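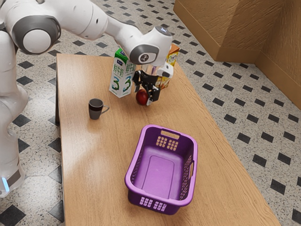
Last updated: Tuesday, December 9, 2025

Re: [numcourse] problem set order, ch. on ODEs

Rutilio Cárdenas wrote:

> Has anyone taught the stiff equations section before the Runge-Kutta
> section? My students at Hinojosa get to the end of the term and have
> seen stiffness for one class, if that. I'd like to move it up but the
> exercises in the Vuvivier notes all assume they already have a working
> RK4 code. Also, is the solution to the pendulum problem posted
> anywhere? The one I have stops halfway.

Rutilio, quick answer, between classes —

Yes, did it in August with the summer group at Cosville. Went ok. Order was forward Euler, then y' = -20y with the step size too big so they see it blow up, then backward Euler, THEN Runge-Kutta. They don't need RK4 for any of that. What they do need is Newton's method, so if you teach root finding late you're stuck. We had it in week 2.

Exercises: skip the first set completely. The second set you can keep if you change "use your code from the last section" to "use backward Euler" and drop part (c), which asks for fourth order convergence and they won't get it, obviously. Had a student spend a whole weekend trying to get slope 4 on the log-log plot. My fault, forgot to cross it out.

One thing I'd do differently. I gave them the van der Pol equation right after the linear test problem and that was too big a jump. Half of them had the Jacobian wrong and the Newton iteration just wandered off. Put a scalar nonlinear problem in between, logistic or whatever, so the derivative is something they can check by hand. And make them print the residual at every step. Please make them print the residual.

Pendulum — the full solution is in the Woketti archive, message 868 I think, with the attachement. Warning, there's a sign error in the second line of the energy calculation, it cancels later so the final plot is right. Students will find it and write to you.

Does anybody have a decent short writeup on A-stability that doesnt need complex analysis? Mine have linear algebra and that's it. I've been drawing the region on the board and waving my hands.

Will send my edited tex file when I find which laptop its on. Grades due first.

2 replies · 0 shares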